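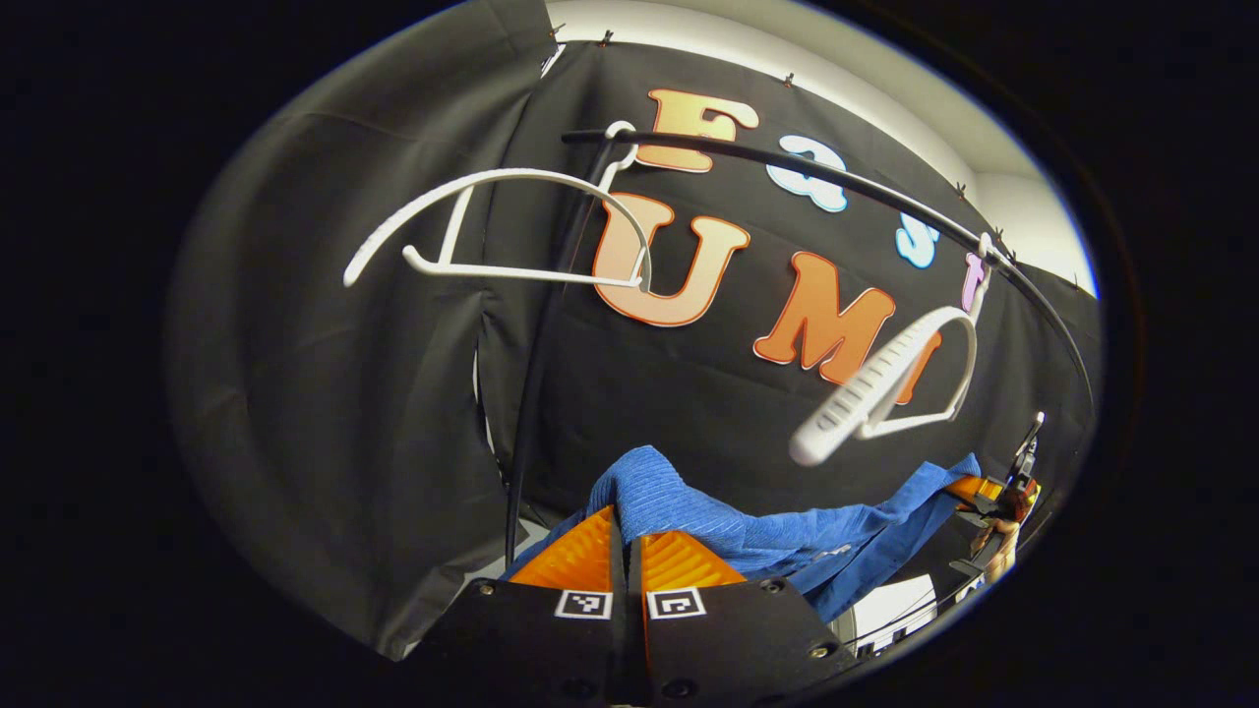 Achilleas Chatzigeorgiou says I should have moved my site off Velmont ages ago, and that any host who hides the renewal price in gray text under the big green button is hoping I won't scroll. He wrote that under my last entry and it stung a bit, mostly as I'd just paid them again.

13/10/2024

So, the whole evening went on web hosting. Velmont wants 288 dollars for the next two years, and that's with the "loyal customer" code they emailed me, which took off a grand total of 10 dollars (thanks, I guess!). I sat there with the cart open, trying every code I could find on those coupon pages. Most of them were dead. One was for a pet food store.

Then I looked at Gitumberg. Cheaper the first year, and the backups are included, but the plan stops at 2 sites and I've got the recipe blog, the choir page and that silly travel thing from May that I can't bring myself to delete. I asked their chat whether I could add one more and got sent a link to the page I was already on.

Did the math on the back of an envelope - if I'd stayed on the monthly plan since I started, I'd have spent over 920 dollars. On a blog my sister reads! I had to go make toast after that.
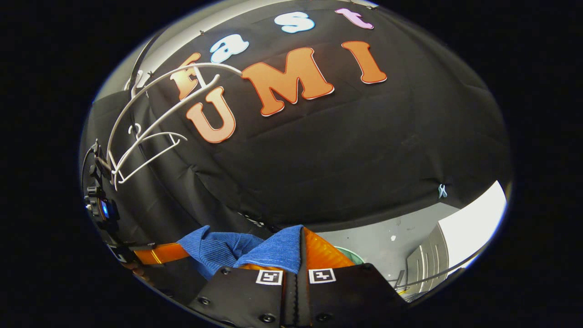 What I'm doing next

Canceling auto-renew first, before I forget again. It's buried under Billing, then Services, then a little gear. Then I'll export the choir page and try it on Saha, who have a free month and don't ask for a card. If the contact form survives the move, the rest can follow.

The Vedodari theme can wait. It's on sale until the end of the month and it's lovely, big clean headers and a proper menu on the phone, but I bought a theme last time I was cross with my host too, and I never even installed it. Bed now, and I still have to find the domain password.

We use cookies to improve your experience. By continuing to browse you accept our cookie policy. Accept | Settings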